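Clirnwood says its planner can be trusted on its own. The numbers are thinner than the pitch

Clirnwood released version 2 of its Zonby motion planner on Tuesday, claiming that robot arms running it can now pick up and place small objects without a person checking each path first.

The company says the software completed 888 of 1,206 placing tasks at the first attempt. That is a little under three in four, and every one of those tasks was run in simulation. No results from a physical arm were published with the release.

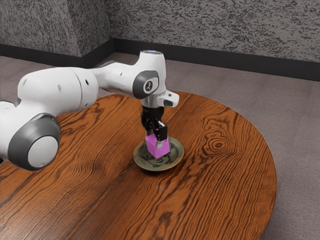
Zonby works by drawing up several possible paths, throwing out those that risk a collision and scoring what is left. Clirnwood says the new scoring copes far better with clutter, a claim that is hard to weigh from the material supplied. A pink cube held over a shallow saucer, on a round table with nothing else on it, asks little of a collision checker. The company says harder layouts were included in the full run but has not said how many, or how the planner did on them.

Pirihi, which sells a rival planner, said it would want to see failures sorted by cause before making any comparison. A path that cannot be found and a cube that gets dropped are different faults, and Clirnwood's figure lumps them together.

The firm said a trial on real arms would begin at a packing site in Vavport in August and last 12 weeks. It would not say whether the results will be made public — or whether staff there will still be approving paths by hand.

The update is free to existing licence holders. The old scoring method stays switched on by default.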